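# Can It Heat Up My Lunch Yet?

Speaker notes, Garnet Landry, 3 October 2023
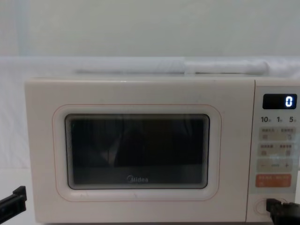
Okay, so the question I get at every family dinner is "when does the robot do my dishes?" I've been dodging it for years by talking about something easier, and the something easier is usually lunch. Plate goes in, door closes, you pick a time, you hit start, you get the plate out. A six-year-old can do it. So tonight I want to go through that one chore slowly and tell you which bits I'd trust a machine with right now.

(Pause. Ask for hands: who has a robot vacuum? Who has rescued it from under a couch this month?)

**Buttons**

Start with buttons because people think they're the hard part and they're kind of not! Flat touch buttons are fine. The machine has to know where the button is, get a fingertip there, and stop pushing before the whole appliance slides backward into the wall. We can do that pretty well. The trouble starts when a button has to be pushed in to pop the door, because now there's a spring, and springs are all a bit different. Too gentle and you get nothing. Too hard and you've moved the microwave, and every position you worked out a second ago is wrong.

Kedir Habte has a good line about this, he says a person presses a door button with their whole body and only notices the finger. Ask Kedir if he minds me using that.

Also the labels. Tiny print, little icons, two functions sharing one bar. I need my glasses for half of them. Mention that my mother-in-law uses exactly one button on hers and has never touched the others.

**The door**

Doors swing. I know, big news. But the door comes at you, so the hand that pressed the button has to get out of the way, or the other hand has to be ready to catch the edge. Two arms help a lot here and they also double your chances of knocking something over.

Numbers from the Ledia kitchen trial (keep this short, people glaze over): 100 tries at press, open, close. The first 19 went badly, mostly because of a bad calibration that was my fault, and I'd rather own up to that than have someone ask. After we fixed it things got a lot calmer. I'm not putting a success rate on a slide, please don't let me get talked into it in Q&A.

**The plate**

This is where I'd slow down and take a drink of water.

A cold plate with a sandwich on it, sure. A bowl of soup, filled by a normal human who fills bowls too high, no. Not in my house. You have to hold it level, and feel it start to tip, and do something about it before the soup does. And then it comes out hot, the bowl is maybe steamed up and slippery, and there's plastic wrap on top that's sucked itself down onto the noodles. Peeling plastic wrap! I would put that 3 years behind everything else in this talk, and Kedir would say more.

**Over on the shop floor**

Switch gears. The folks at Skasto want the same skills for a different reason: old test ovens with a door, a timer and a start button, and somebody standing there all shift feeding them. That's a much friendlier job. The same tray every time, the oven's bolted down, and no one has left a cereal box in front of it.

They run 2 stations now and a person still walks over when a tray jams. I asked the supervisor if it was worth it and she said "ask me in the winter." Fair enough.

The Barkix people will be in the audience, so be nice about their gripper. It's a good gripper. It's just fat for a crowded kitchen counter.

**So, yet?**

For pressing and opening, on a machine it has practiced with, I'd say almost. For walking into your kitchen, with your microwave, and your leftovers in that one container with the warped lid, no. I'd love to be wrong and I'd love to be wrong soon because I'm tired of doing it.

Leave time for questions. Someone always asks about laundry. Chan has the folding clips on the other laptop, so send them over there at the break.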